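Bevor ihr loslegt: Das hier ist der Teil der Anleitung, den ich selbst am häufigsten nachschlage, also druckt ihn euch ruhig aus und hängt ihn neben die Maschine. Es geht um die Gitona, unsere Stricktischmaschine in der Werkstatt Sturkoneck, und zwar vom leeren Nadelbett bis zum ersten Probestück. Wer schon eingefädelt hat, springt zu Abschnitt 4.3.

## 4.1 Aufstellen und festklemmen

1. Sucht euch einen Tisch, der nicht federt. Ich habe es am Anfang auf meinem Klapptisch probiert, und nach der dritten Reihe ist mir der ganze Aufbau Richtung Tischkante gewandert. Macht das nicht!
2. Setzt die beiden Klemmen von unten an und dreht sie handfest zu. Handfest heißt wirklich mit der Hand – Ginette hat mal eine Zange genommen, und seitdem hat unser guter Tisch eine Delle.
3. Fahrt den Schlitten leer einmal ganz nach links und einmal ganz nach rechts. Er muss leise laufen. Wenn er rattert, steht meistens eine Nadel schief (siehe 4.5).

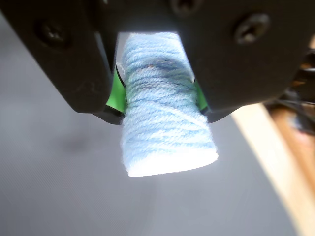

## 4.2 Garn vorbereiten

Ich weiß, das will keiner lesen, alle wollen stricken. Aber neun von zehn Hilferufen, die bei mir landen, haben mit dem Garn zu tun und fast nie mit der Maschine.

1. Wickelt das Garn neu, auch wenn es vom Laden schon schön aussieht. Ein Wickel, aus dem der Faden locker von innen kommt, ist ideal.
2. Zieht ein Stück Kerzenwachs über den Faden, während ihr wickelt. Bei Baumwolle lohnt sich das sehr, bei glatter Merino lasse ich es weg.
3. Stellt den Wickel auf den Boden, hinter die Maschine. Auf dem Tisch hüpft er euch nur herum.

> **Hinweis:** Flauschige Garne (Mohair, Alpaka und Verwandte) bitte erst nehmen, wenn ihr mit einem glatten Garn ein paar Probestücke geschafft habt. Aufribbeln ist damit eine Strafe.
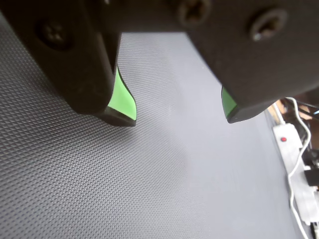

Knoten im Faden schneide ich immer raus und setze neu an. Ein Knoten, der durch die Zunge einer Nadel muss, kann sie verbiegen, und Ersatznadeln kommen bei uns aus Jevcombe, das dauert gern mal zwei Wochen.

## 4.3 Einfädeln und anschlagen

1. Stellt die Fadenspannung auf 3. Das passt für die meisten mittleren Garne, und feiner einstellen könnt ihr später immer noch.
2. Führt den Faden durch die hintere Öse, dann zwischen die Spannungsscheiben, dann durch den Federarm. Der Arm soll sich leicht nach vorn neigen. Steht er kerzengerade, ist zu wenig Zug drauf.
3. Schiebt 30 Nadeln in Arbeitsposition, schön mittig ums Nullzeichen verteilt.
4. Wickelt den Faden von links nach rechts um jede Nadel, locker! Chantal sagt in ihren Kursen immer: so locker, dass es euch unangenehm ist. Stimmt genau.
5. Hängt den Anschlagkamm ein und gebt auf jede Seite ein Gewicht.

**Achtung:** Finger weg von den Nadeln, wenn der Schlitten fährt. Die Zungen klappen schnell zu, und das zwickt ordentlich.

## 4.4 Die erste Probe

Strickt jetzt 8 Reihen ganz langsam und horcht dabei. Ein gleichmäßiges Schnurren ist gut, ein Knacken heißt anhalten und nachschauen. Bitte nie mit Kraft weiterschieben. Wenn der Schlitten klemmt, löst ihr den Hebel hinten und hebt ihn ab.

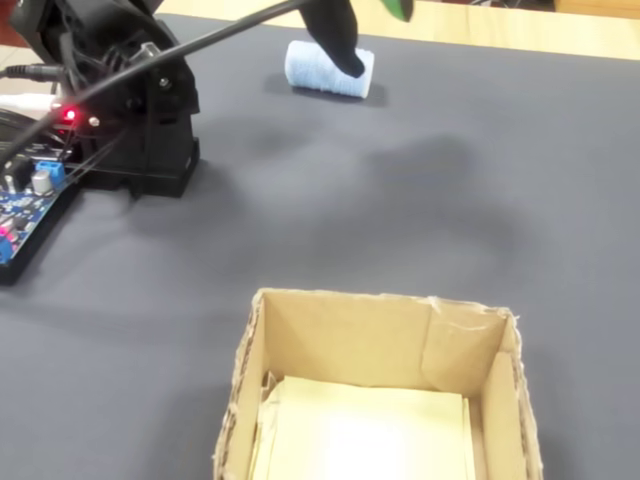 Danach setzt ihr den Reihenzähler auf null und strickt die eigentliche Maschenprobe. Nehmt sie ab, wascht sie und lasst sie liegend trocknen, bevor ihr messt. Ich hab mal einen Pullover nach einer ungewaschenen Probe gerechnet, 187 Reihen im Rückenteil, und der ging mir am Ende bis zu den Knien. Vernon trägt ihn jetzt als Nachthemd, angeblich gern.

Schreibt euch Spannung, Garn und Maße auf ein Kärtchen und bindet es an die Probe. Im Regal stehen zwei Kartons dafür, einer für Wolle und einer für Baumwolle.

## 4.5 Wenn es hakt

- **Maschen fallen am Rand:** Gewichte nachhängen, am besten alle paar Reihen.
- **Schlaufen am Rand:** Der Federarm holt den Faden nicht zurück. Spannung etwas höher, Garnweg prüfen.
- **Schlitten rattert:** Nadel für Nadel von Hand vor- und zurückschieben. Die schiefe merkt ihr sofort, weil sie kratzt.
- **Muster verrutscht:** Die Lochkarte sitzt eine Raste zu tief. Rausnehmen, neu einlegen, auf Reihe 1 drehen und feststellen.
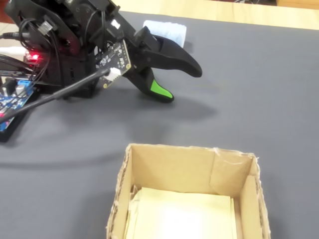
Zum Nadelwechsel zieht ihr die Halteschiene seitlich heraus, aber nur so weit, bis die kaputte Nadel frei liegt. Zieht ihr sie ganz raus, fallen euch im schlimmsten Fall alle anderen entgegen (ja, das ist mir passiert, und ja, ich habe geflucht). Neue Nadel einsetzen, Zunge öffnen, Schiene wieder rein, bis sie bündig sitzt.

> **Hinweis:** Öl bitte sparsam. Ein Tropfen auf ein Tuch, einmal über die Schienen wischen, dann mit Restgarn ein Stück stricken, bis keine grauen Streifen mehr kommen.

Zum Wegpacken nehmt ihr zuerst die Gewichte ab, dann den Schlitten, und schiebt alle Nadeln ganz nach hinten. Wie der Wibisono-Doppelbettaufsatz dazukommt, steht in Kapitel 5.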